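Storing Fruit in Open Wire Baskets

Filed under: Kitchen, Dry Storage
Updated 7/7/21

An open basket suits fruit that is eaten within the week. The mesh lets air reach all sides, and soft spots can be checked without unpacking. Bananas are stored outside the basket.

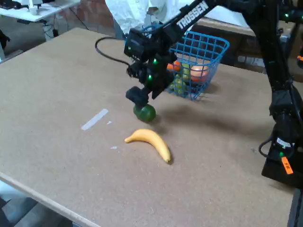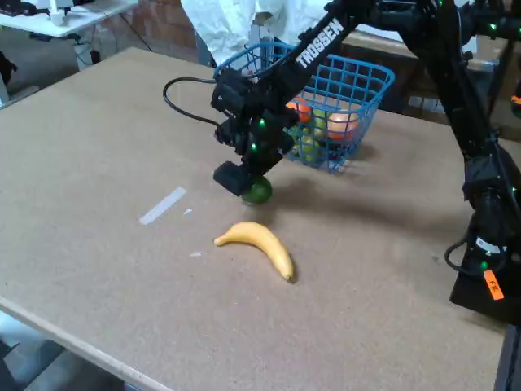
Basket on the table, banana kept out of it.

Loading order

1. Wipe the basket and let it dry fully. Water held where the bars cross will mark soft skins.
2. Put firm fruit at the bottom. Pears picked hard can carry weight for two or three days.
3. Place peaches on top or against a side wall, stem end down, not touching each other if there is room.
4. Fill gaps with oranges. Limes go in last. They are small and can be moved when something underneath needs to come out.
5. Stop at the rim. A heaped basket bruises the bottom layer.

Bananas

Bananas give off ethylene and speed ripening in pears and peaches. Keep them at least 7 inches from the basket. Lay a single banana on its side on a flat surface and turn it once a day. A bunch does better on a hook. To ripen a hard pear on purpose, close it in a paper bag with one banana and check it the next morning.

Limes

Limes dry out at room temperature. Leave out what will be used in a few days and refrigerate the rest in a closed bag. A lime with a hard, leathery skin can still be juiced if it is rolled under the palm first.

Surface under the basket

Bare particleboard swells where juice gets into it, and the cut edges go first. Seal the top with two coats of water-based polyurethane, sanding lightly with 200 grit between coats. Seal the edges with three. Allow 60 minutes before handling and a full day before setting fruit on it. Tape used to mark a basket position should be replaced when the edges lift, as crumbs collect under it.

Cleaning

Coated wire: warm water and dish soap, soft brush. No scouring pads. Once the coating is cut, the wire below it can rust. Discard any basket with bare metal at the joints.

Wilfredo Samonte

Next in Dry Storage: Onions and Potatoes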